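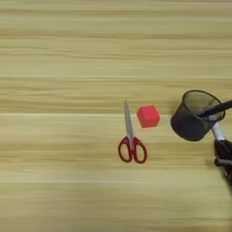 Low-Cost Door and Window Sensing for a Shared Student House
Project report, Group 4
Obinna Nwachukwu, Nelly Lozano, Mervin Wong
Supervisor: Dinesh Dhillon

1. Background

The house in Borberg has one front door, a back door and a set of ground-floor windows that are often left open overnight. Commercial sensor kits were considered but each required a paid account for alerts. The aim was to build a battery-powered contact sensor network that reports to a local hub and works without an internet connection.

2. Hardware

Each node, called Plomia in the rest of this report, consists of a reed switch, a low-power radio board and a coin cell holder. The magnet is fixed to the moving part of the door or window and the switch to the fixed part. The hub is a second-hand single-board computer running our own logging program, Genus.

Enclosures were printed in two halves. The first version had a wall too thin around the cell holder and cracked when the lid was pressed on. Version two uses a thicker wall and a slot for the aerial wire.

3. Method

Nodes send a message on every change of state and a check-in message every 15 minutes. The hub marks a node as missing after two failed check-ins. Testing ran through July with all nodes fitted. Residents wrote door openings on a paper sheet during the Wednesday evening test periods, and the sheet was compared with the hub log afterwards.

4. Results

The hub recorded 1767 state changes. Of these, 29 were duplicates caused by switch bounce on the back door, which does not close squarely. A delay of 500 milliseconds in the node firmware removed the duplicates in later tests. It also means that a door opened and shut within that time is not logged.

Radio range was adequate on the ground floor. The node on the landing window lost check-ins whenever the kitchen microwave was running. Moving the hub from the kitchen shelf to the hall cured this.

5. Limitations

Messages are not encrypted. Battery life was estimated from current measurements and has not been tested to exhaustion. The alert sounder on the hub cannot be heard from the top bedroom with the door shut.

6. Further work

Ingvar Gunnlaugsson has offered to review the radio code before message signing is added. The enclosure drawings need a mounting flange for uPVC frames, where adhesive pads came loose twice.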